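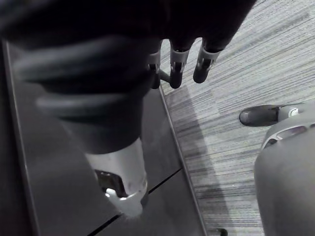 Lint is getting into the finger joints of the pair of hands we are building at Climbridge, and I need a way to keep it out without losing travel. The test task is moving a terry towel on and off a wall bar. The hands run from a Todness controller, firmware 3644. Each finger has a light gray collar between the black base and the rounded tip, and the collar has an open slot in it, so there is a direct path to the linkage. The first fault came at cycle 997. The middle finger stopped short of full close and the controller logged an overcurrent. I took the finger off, found pink fiber wound on the hinge pin, cleaned it, and it ran normally. It came back on a neighboring finger in the same week.

Things I have tried:
Compressed air through the slot. Moves the loose lint, does nothing for fiber already on the pin.
Thin tape over the slot. Peeled at the edge when the finger curled.
Dry lube in place of grease. Too early to say.

Is there a cover that works on this kind of joint, or should I plan on cleaning?

Bronwyn Ormsby
Climbridge shared shop, bench 3

2 replies, oldest first

Nazar Kuzmenko
Plan on both. A cover slows it down, and the pin still needs to come out now and then. We had the same fault on a laundry rig in February.

Grease is most of the trouble. It holds short fiber at the pin until there is enough to wrap. Strip the joint with isopropyl, let it dry, and put it back with dry PTFE only. Do not leave any of the old grease in the bore.

For the cover, use a knit sleeve, not tape. Cut it long enough that it is slack with the finger fully closed, then fix it at the base end only. If you clamp both ends it will pull against the return spring and you will read that as friction.

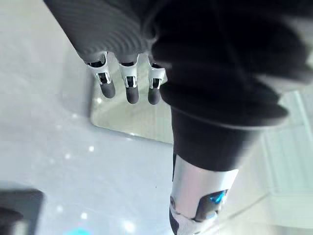

How do I know a joint needs cleaning before it faults?
Log the closing current on each finger with nothing in the hand. Take a baseline right after cleaning, and pull the pin when the current is up 13 percent on that finger.

The other thing to look at is the approach. If the fingers go in open and drag across the pile, they pull loops, and loose loops turn into lint.

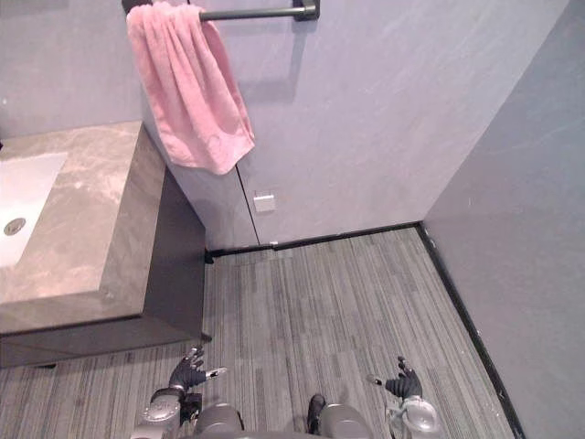
Towel folded over the bar, vanity to the left.

With the towel hung like that I would come in from the bare side of the bar, close on the folded edge, and lift clear before moving sideways. Sliding the cloth along the bar under grip is what sheds.

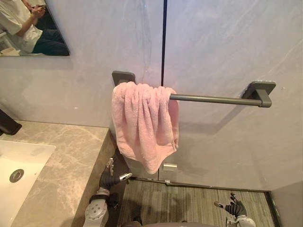
Lower the grip force too. Start at the point where the towel slips, go up one step, and stay there. Most people set it for a hard object and never change it. Wash the towel a few times before you count cycles on it, or the early numbers will be worse than the later ones.

stetsiuk
Skorkico sells finger covers, I have a set. Check the diameter, mine were tight. Or use a flat weave towel if it doesn't have to be terry.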